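Getting breakfast crumbs and oily film off an old oak table without wrecking the finish

Posted in Home & Furniture > Wood care
424 views

powell_porch
Hi all! I finally have a real dining table after years of eating off a folding one, and I'm a bit in love with it. It came out of a house clearance in Stollden and the seller said it was oak, finished with oil and never varnished. The grain is gorgeous in the morning light.

The trouble is that we use it for everything. Breakfast, homework, bills, bread making. After eight months there's a dull, slightly tacky patch on the side where we eat, and crumbs seem to glue themselves to it. I've been wiping it with a damp cloth and a squirt of dish soap. A neighbor told me to sand the whole thing back and start over, which scares me. Is there something gentler I can try first? And how do I know if it really is oil and not something else?

Thanks in advance, I've been reading this board for ages and it's great to finally have a reason to post!

Accepted by poster - 8 votes

Verken
Oh, please don't sand it yet! You've got a lovely project here and most of it can be done in an afternoon.

First find out what the finish is. Pick a spot underneath or on the inside of a leg and put a drop of water on it. If it beads and sits there for ten minutes, you probably have varnish or a good coat of wax. If it darkens the wood, it's more likely a thin or worn oil finish. Then try a dab of mineral spirits on a white rag in the same place. A yellowish, greasy smear on the rag usually means wax or old polish.

My guess is that your tacky patch is a mix of soap residue, butter and too much oil put on at some point and never buffed off. I had the same thing on mine. What worked:

Brush the crumbs off dry, with a soft paintbrush. Wiping them wet just turns them into paste.
Wipe with mineral spirits on a cotton rag, going with the grain, windows open and no flames anywhere near. Change the rag when it looks dirty.
Let it sit overnight.
If it still feels sticky, go over it lightly with a gray nylon pad, again with the grain.
Put on a very thin coat of hardwax oil and buff off every bit you can after fifteen minutes or whatever your can says.

Lay the oily rags flat outside to dry before you throw them away. Balled-up rags can heat up and catch fire all by themselves, so please take that one seriously.

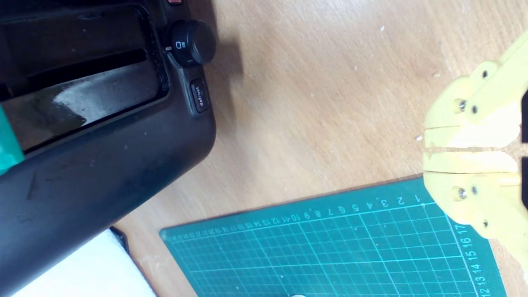
For everyday cleaning I'd drop the dish soap down to a couple of drops in a bowl of warm water, wring the cloth out hard, and dry the table right after. I do mine at 7 in the morning once the plates are gone and it takes two minutes. It still looks wonderful, and I've only had to re-oil the eating side once - last April, I think.

Rerance
Agree with most of that but if you do end up sanding start at 180 and skip the belt sander. I used 100 on a sideboard and was chasing scratches for a week. Also try the mineral spirits on its own first and see what you have, mine didn't need the nylon pad at all.

Never had any luck with the water drop test, old wax fools it.

powell_porch
Update! The drop of water soaked in and left a dark spot (it faded by dinner), and the rag came up a horrible brown. So oil with some ancient polish on top, I suppose. I did the mineral spirits twice and the tackiness is gone - you can run your hand across it and it just glides. The hardwax oil goes on tomorrow. Verken, did you use matte or satin on yours? I'm leaning toward matte but I'd love to hear before I open the can.

Verken
Matte! Two thin coats, and leave the second one a full day before you put anything on it.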